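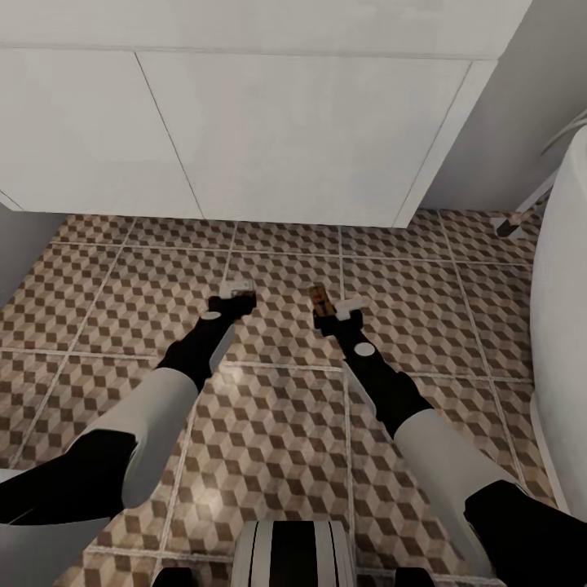
Square floor tiles with a repeating cube pattern in dark brown, tan, and cream.

Brorent tile industry

The Brorent tile industry comprises the clay pits, kilns, and pressing shops of the town of Brorent and the lower valley of the Broka River. It produces glazed and unglazed floor tile for homes, schools, and railroad buildings. Wall tile is made in smaller amounts. The industry grew out of a brickmaking trade that used the same clay beds.

Raw materials

Clay is dug from terraces on the east bank of the Broka. The upper bed is red-firing, sandy, and low in lime. The lower bed is paler and more plastic and has to be blended with ground fired waste to control shrinkage. Feldspar and quartz sand are brought in by rail. Digging normally stops in August, when the pits are drained and the haul roads are regraded.

Manufacture

Early tile was made by the wet method, in which plastic clay was pressed into wooden molds and dried on racks. Pieces warped often, and the backs had to be scraped flat before firing. Dry pressing replaced this method after the Navarro works installed screw presses. Damp clay powder is packed into a steel die and compressed, giving a tile of even thickness with little water to lose.

Pressed tile is dried, coated with a thin layer of liquid clay called engobe, and glazed. Decoration is applied by one of 4 methods: stencil, transfer paper, screen, or inkjet. Stencil work survives only for repairs to older floors. Firing takes place in roller kilns with a peak temperature of nearly 2,000 degrees Fahrenheit. The older chamber kilns were fired in batches and produced a wider range of shades, so boxes had to be sorted by color before sale.

Patterns

Most Brorent patterns are geometric. Checkers, stars, and interlaced bands appear in the earliest surviving price list of the Navarro works. The cube pattern, also called tumbling blocks, was added later. It is built from rhombuses in three tones, arranged so that each group of three reads as a solid block lit from one side. The effect depends on tone more than on color, and a layout with weak contrast tends to look flat.

When cut from separate rhombuses, the pattern is slow to lay and leaves a large number of joints. Printing it on square tiles reduces the labor but places a straight grout grid over the design. Tile setters usually choose a grout close to one of the middle tones. The edges of adjoining tiles must be matched, and a tile turned the wrong way breaks the illusion. 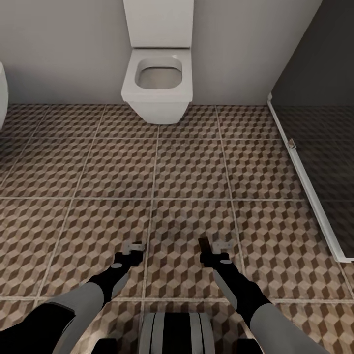

According to Ayten Ağca, the printed tiles should be treated as a separate product line, and histories of the valley give them too much space at the expense of the plain red floor tile that kept the kilns running. She adds that pattern books are a poor guide to output, as they list what a works could make and leave out what it sold.

Labor and output

At its peak the industry employed 1,650 people, most of them in pressing and sorting. Employment fell as roller kilns came into use, and the present workforce is 300. Wages in the pressing shops were paid by the piece until the two largest works merged. Piece rates remained in use for hand stenciling for several more years.

Bronuvska grade

Bronuvska is the trade name for the hardest grade of Brorent tile, a dense unglazed body fired longer than the standard product. It absorbs little water and is used for steps, loading areas, and outdoor paving. The name is stamped on the back of each tile, together with a letter for the kiln.

See also

Broka River
Encaustic tile
Rhombille tiling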